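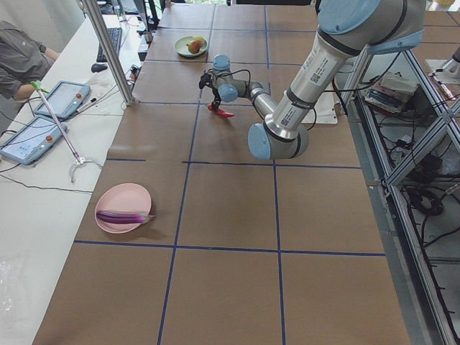 Makumon Bench Kit

The Makumon Bench Kit is a robot arm package for sorting and placing small items on a tabletop, sold by the automation supplier Clanel and supported under a yearly service plan. It is marketed to small food businesses, packing rooms and teaching labs as a system that can be "set up before lunch." The kit is best known for its produce demonstration, in which fruit and vegetables are picked up and moved between colored plates. How much that demonstration says about daily use has been disputed.

Contents and options

The standard package has one arm, a two-finger gripper, a teach pendant and a license for the Makumon placement software. A paired version adds a second arm and pendant. The work surface is not supplied. Clanel's setup guide tells buyers to cover a table with brown paper or cardboard and mark it into cells with blue tape, and the software uses those cells as named locations. The guide is 36 pages long, and over half of it deals with mounting and cable routing.

The software was written by Tichý, a small developer that Clanel later bought. Older manuals still carry the Tichý name, and some menu labels differ between the two sets of documents.

Operation

An operator jogs the arm to a pickup point using the pendant, saves the position, and repeats the process for the drop point. The software then plans the path between them. Clanel describes this as "teaching by showing," a phrase that has been used for much older methods. Items of a different height or shape generally need a new grip setting, and the kit ships with 18 of these. Only a handful are meant for produce.

In the paired version, both arms can work over the same table. The software reserves a cell for one arm at a time, so the other must wait if it needs to cross. Clanel's brochure calls this "full cooperation." Taking turns would be a fairer name for it.
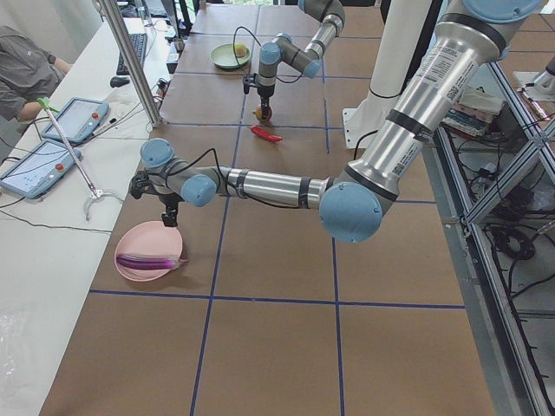
Two arms over the taped grid, with an eggplant on the pink plate and a red chili pepper on the cardboard.

Testing

The most detailed outside review was carried out by Siyabonga Ngcobo at the Skornness workshop, over several weeks ending in February. Ngcobo ran 1,000 pick-and-place attempts with mixed produce and recorded 139 failures. Most were slips during the lift, with long or tapered items doing worst. Clanel replied that the gripper pads had been used past their replacement date. The review does state the age of the pads, and the kit's own maintenance table gives no replacement date for them.

Ngcobo also found that results depended heavily on how the item was lying before pickup. An eggplant laid straight across a plate was handled well in the review. The same eggplant turned at an angle often needed a second try. Clanel's published success rate does not say how items were placed or who placed them.

Service plan

The plan covers remote help, software updates and one site visit a year. Grippers are treated as wear parts and are excluded. Nouhaila Zerouali, a trainer who has installed the kit for several buyers, has written that the remote help is quick and competent but that the site visit is "mostly a sales call." Buyers who drop the plan keep the software version they have, though they lose access to new grip settings.

Comparison with advertised use

Clanel lists bakery packing, seed sorting and lab sample handling as suitable jobs. No independent results have been published for any of them.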